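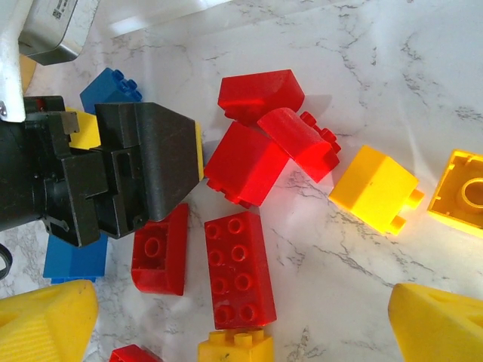
Zurkley releases new version of its grasp planning software

Zurkley, the software company from Dimton, has released version 4 of its planning package for robot arms with a camera at the wrist. The new version changes the way the program chooses what to pick from a pile, and it is the first one in which the perception part and the motion part share the same model of the table.

The package is used mostly by small laboratories and by integrators who build sorting cells. Until now these users had to run two programs side by side. The first program looked at the camera picture and produced a list of possible grasps, and the second tried to find a path of the arm for each of them. When no path was found, the first program was asked again, and often it gave almost the same list. Users have complained about this for a long time on the company's support pages, where it was known as "the loop."

In version 4 the list and the path are calculated together. A grasp that the arm cannot reach is removed early, before time is spent on it. The company says that on its own test table the planner now needs 80 milliseconds for a typical decision. In the previous version the same decision took 171 milliseconds, and this number did not include the repeated requests.

Toy blocks as a test

The test set which comes with the release contains 1,688 recorded piles. A large part of them was made with big plastic building blocks, the kind that is sold for small children, in red, yellow and blue. Such blocks have been popular with developers for years. They are cheap, they do not break, and a new pile can be made in a few seconds by turning over a box.

They are also less easy than they look. A rectangular brick which lies flat with the studs up can be taken from two sides without trouble. The same brick on its side has a different height and offers other faces, and a slope brick has only some faces which are parallel. If the fingers close on the slope, the brick tends to slide out. A brick which is upside down shows its hollow underside, and older versions of the software often marked the edge of this hollow as a separate thin object.

Color brings its own difficulty. When several red blocks lie together, the borders between them are weak in the picture, and the program may see one large object with a strange shape. On a glossy surface a strong light can also wash out a whole face. Version 4 uses the studs as an additional hint: where it finds a regular row of round shapes, it assumes that they belong to one brick and looks for its corners from there. This rule can be switched off, and it should be switched off for any objects which are not blocks, because on bottle caps and pills it leads to wrong results.

What the gripper hides

The biggest change concerns the part of the view that is blocked by the gripper itself. With a camera mounted at the wrist, the fingers are nearly always in the picture, and on some mountings they cover a large area of it. Version 3 treated this area as empty. The consequence was that the arm sometimes moved a finger down onto a block it had seen clearly a moment before.

The new version keeps a memory of what was behind the fingers. Each object gets an age, which is the time passed since it was last seen completely. Young objects are treated as solid. Older ones are treated as uncertain, and the planner goes around them with more distance or makes a short side movement to look again. How long an object stays young is set by the user, and the manual recommends to begin with a small value if people also work at the table and may move things by hand.

For this to work, the program must know precisely which pixels belong to the gripper. Zurkley delivers ready masks for 44 combinations of gripper and camera mounting. For all others there is a new tool in the package, called Steltutcombe, which produces the mask from a short recording. The arm moves over a surface with some texture while the fingers open and close, and the tool keeps as gripper everything that does not move with the background. Cables are the weak point. A cable which hangs freely changes its shape during the motion, so the tool either forgets it or makes the mask too large. The manual advises fixing cables to the arm before the recording is made.

Tables with a pattern

A smaller correction will be welcome to those who work on stone or stone-like surfaces. Thin gray veins on a white table were sometimes taken for the edges of flat objects, and the arm tried to pick up a piece of the table. The planner now compares each edge with the depth data, and an edge without any height on either side is ignored. The price for this is that very flat objects, for example a sheet of paper or a plastic card, are no longer found with the default settings. There is a separate mode for them, but it does not yet work together with the memory for hidden objects.

Soft shadows are handled in the same way. Strong shadows from a lamp close to the table still cause false edges in some cases, and the release notes list this as an open problem.

Changes for developers

Those who have written their own modules will have some work to do. The grasp list has a new format, in which every entry carries the path, the expected finger opening and a score for the risk of touching a neighbor. Modules which read only the old fields will continue to run, with a warning, until the next large version. The old calls for asking the planner a second time have been removed completely.

There is now a viewer that plays a recorded attempt step by step and shows why each grasp was rejected. In version 3 this information was written only in a long log file — complete, but very hard to read. The viewer also works without an arm connected, so that a recording from the laboratory can be studied at a normal desk.

The driver for the Tsang controller has been rewritten and accepts a new target while the arm is still moving. Drivers for other controllers are unchanged, and with these the arm still stops for a short moment before every correction. The company plans to extend the new behavior to them, but does not give a date.

Availability

Version 4 can be downloaded now by all customers with a valid maintenance contract. The test set and the Steltutcombe tool are free and can be used without the planner. Recordings from version 3 can be opened after a conversion, which is done by a command in the package. The conversion cannot be reversed, so a copy of the old files should be kept.

A first correction release is planned for October. It should bring the flat object mode together with the memory function, and also a translated manual. Support for version 3 will continue until the following spring.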